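Hiebert Church Finishes Reading the Psalms Aloud, One Household at a Time

HIEBERT — Members of Prikska Chapel finished reading all 150 psalms aloud in April, closing a project that began last fall with a sign-up sheet taped to the fellowship hall door.

Each household that signed up took a handful of psalms and read them during the evening prayer service, which starts at 6:30. In all, 191 people read at least one psalm. The youngest was 5 and read Psalm 117, the shortest in the book. Psalm 119 was split among 16 readers over two evenings.

Rhonda Charbonneau, who coordinates adult education at the chapel, said the idea came out of a Bible study on Psalm 78, which tells parents to pass on to their children what God has done.

"We kept talking about that verse, and somebody in the class asked when we had last heard a whole psalm read in church," Charbonneau said. "We usually do four or five verses and move on. So we decided to read every one of them, start to finish, including the hard ones."

The hard ones drew the most discussion. Psalm 88, which ends without any word of comfort, was read by a retired nurse who asked that the congregation sit quietly for two minutes afterward. Psalm 137 was followed by a short talk on anger and prayer. Charbonneau said a few people told her they were uneasy with that psalm and came anyway.

Readers could use any translation they liked. Several read in a first language other than English, with the English text printed in the bulletin.

The chapel also took an offering at each service for the Polness Fund, which pays for large-print and audio Bibles for people in nursing homes. The offerings came to $2,265. Charbonneau said the first order has been placed and the Bibles will go to homes in Hiebert and in neighboring Faltari.
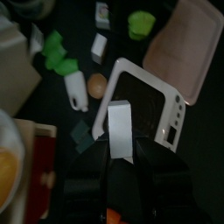
Recordings were made of most of the services. The chapel office is putting them on discs for members who can't get out in the evening, and copies can be requested by phone or after Sunday worship. Eleven psalms were missed when the sound system failed during a storm — those will be read again and recorded over the summer.

A second round of readings is planned for the fall, this time from the book of Isaiah. The sign-up sheet will go up on the same door in August. People who don't belong to the chapel may take a chapter, and rides to the evening service are available through the office.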